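Jornville Wardrobe Swap – Frequently Asked Questions

What is the wardrobe swap?
You bring clothes you no longer wear and take home clothes you will. It runs in the Agyeman Room at the Jornville community centre, from 9:30 am until 1 pm. The next one is in December.

How does the token system work?
Each item we accept earns one token, and each token gets you one item off the tables. A pair of jeans is worth the same as a jumper. We tried giving coats two tokens and dropped it after one season.

How many items can I bring?
Up to 8 per person. Children's clothes count the same as adults'. If you have a big clear-out on your hands, email Korkor Ayaaba before the day and she will tell you whether there is room.

What do you take?
Jeans, trousers, jumpers, shirts, skirts, dresses, jackets and kids' clothes in all sizes. Everything needs to be washed, dry and free of holes. Faded denim is fine. Broken zips are not.

What don't you take?
Underwear, socks, swimwear, school uniforms with a crest, pillows and doonas. Shoes go to the separate shoe table, which Gilmar Barros looks after, and they don't earn tokens.

Do I need to iron anything?
No, but please fold it. A folded stack can go straight onto the table. Clothes stuffed into a garbage bag have to be shaken out and refolded before anyone can look at them.

What's the easiest way to sort at home?
Empty one drawer or shelf at a time onto the bed and make two piles – keep and swap. Try on anything you haven't worn since last winter. Check the pockets as you go. Last year we handed back a house key, a bus pass and 47 dollars in coins.

How should I stack the clothes for carrying?
Put jeans and other heavy things at the bottom, then jumpers, then anything light. Fold jeans in half lengthways, then in thirds from the hem. Keep the stack low enough to hold under your chin. 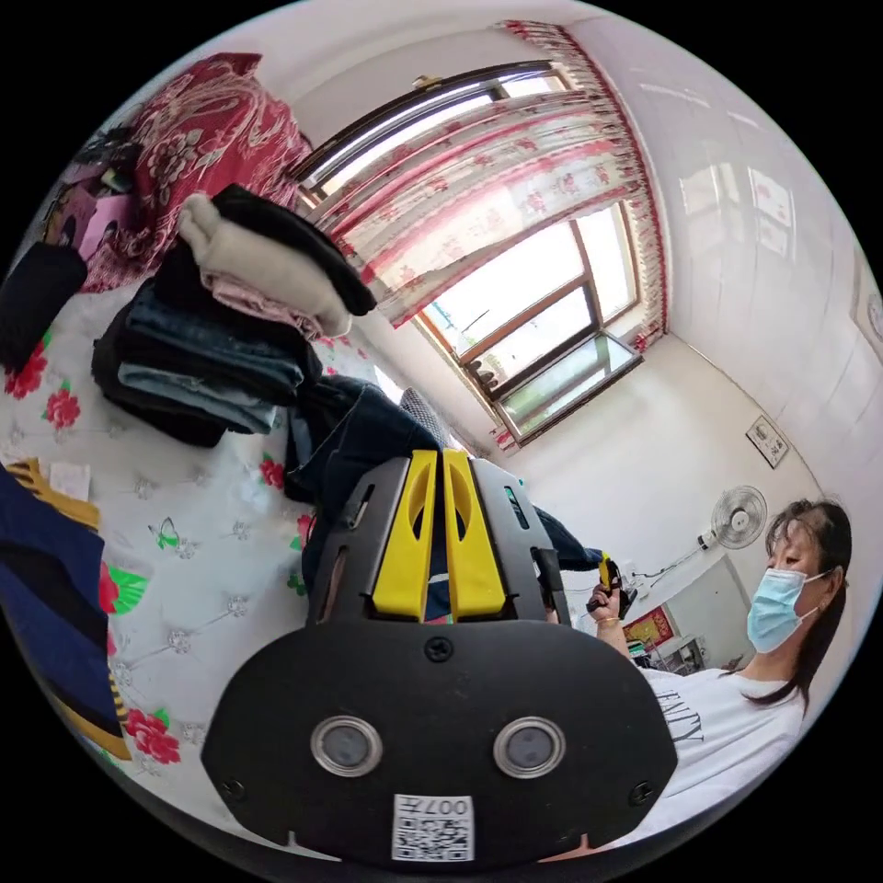 Can I leave my clothes the evening before?
Drop-off is open from 5 pm to 7 pm the night before, at the side door on Plorneo Street. Put your name on a note with your bag and your tokens will be at the desk in the morning.

What happens to clothes that aren't taken?
Naa Korletey drives them to the Sorkeo op shop that afternoon. You can ask for yours back, but you need to be there by 1 pm to collect them.

Is there somewhere to try things on?
There are 2 curtained cubicles at the back of the room and a long mirror beside the stage. Queues are shortest after 11:30 am.

Can I keep unused tokens?
Yes. They stay valid for the next swap and can be given to someone else.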